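Print this article | E-mail to a friend

The Long Table at Dinbridge

How a river town with no restaurant got people eating supper together again

By Sebastián Troncoso

The last restaurant in Dinbridge closed in February, four winters ago. It was a steak place called Romo, on the corner across from the feed store, and it had been losing money for years. After that, if you wanted a hot meal you hadn't cooked yourself, you drove 30 miles to the highway or you ate at the gas station.

Cristóbal Zúñiga had worked the grill at Romo for 9 years. He got a job in the kitchen at the middle school and kept running into his old customers at the post office. They all asked him the same thing, which was when he was going to open something.

"I told them never," he says. "I saw the books at Romo. I knew what it cost to keep those lights on."

What he did was cook one supper. He borrowed the hall at the old Mahawong grange, made a pot of beans and two trays of roast chicken, and put a coffee can by the door. Grown-ups were asked for whatever they thought was fair. Kids ate free. He lost money that night, but the can was fuller than he had guessed it would be, and he did it again the next month.

The suppers now happen every other week for most of the year, and they regularly feed 100 people. They stop in August, when the hall is too hot to cook in.

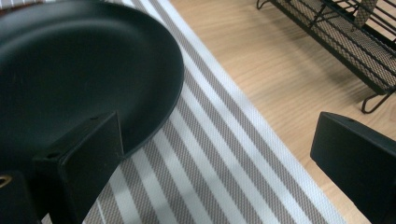
A supper like this is an old idea. Granges, churches and firehouses across the country used to hold them all the time, and plenty still do. They paid for roofs and fire hoses. In farm towns they were also how news got around. You found out who was selling a hay baler, whose mother was in the hospital, and which bridge was going to be closed for the summer.

In Dinbridge the habit had mostly died by the time Zúñiga moved there. The grange had a kitchen with a six-burner stove that had not been lit in years. The county made him replace the vent hood before it would give him a permit to serve the public. That took most of the first year's coffee-can money and a loan from his sister, which he has paid back.

The food is plain. Chicken most often, pork shoulder when the price is right, a bean dish every time for people who don't eat meat. There is always bread and always a salad that comes back half full. Dessert is whatever people bring. The one rule about dessert is that you have to put your name on the dish, and the reason is allergies.

The seating took longer to get right than the menu. At first Zúñiga set out small tables the way a restaurant would, and people sat with the same families they sat with at ball games. Then one night he pushed everything together into a single row down the middle of the hall. Some folks didn't like it. A couple of them stopped coming for a while. He kept the row.

"You end up next to somebody," he says. "I don't know how else to put it. You have to pass the bread."

I grew up 20 minutes from Dinbridge and ate at Romo on my birthdays. The first time I went to one of the suppers, I sat between a retired surveyor and a woman who raises goats. We talked about wells. The surveyor drew a map of the aquifer on the back of a church bulletin, and I still have it – he wouldn't let me leave without it.

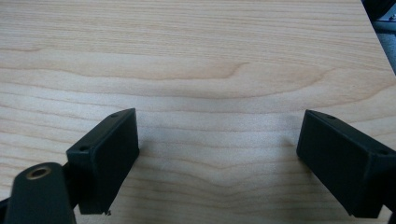
FOOD & TOWN

Other places have asked how it is done. Zúñiga has driven out to three towns in the valley to help with a first supper, and he tells them all to start with the permit and worry about the recipes later. One of those towns has kept going. Another held two suppers and quit after an argument over the parking lot.

The biggest night so far was the one after the river came up and half of Water Street lost power. The hall runs on propane, so the stove worked. Zúñiga opened the doors at four in the afternoon and served 200 people by flashlight and camp lantern. He ran out of chicken by six and switched to pancakes.

He still gets asked about a restaurant. The Romo building is for sale, and the price has come down twice. He has walked through it with the agent and says the walk-in cooler alone would need a new compressor. For now he plans to stay at the school, where he is home by three, and keep the suppers at the grange.

The next one is pork.

Print this article | E-mail to a friend

Comments (4)

goatlady_mh
I am the woman with the goats. It was a good talk about wells. Ours went dry in the fall, by the way, and we had to go deeper.

R. Flokus
My folks met at a Mahawong grange supper. Ham and scalloped potatoes in those days. Does anyone know if the old piano is still in there?

Pat on Water St
Those pancakes were the only hot thing we had for two days. Thank you, Cristóbal.

dinbridge_dad
Piano is still there. Needs tuning.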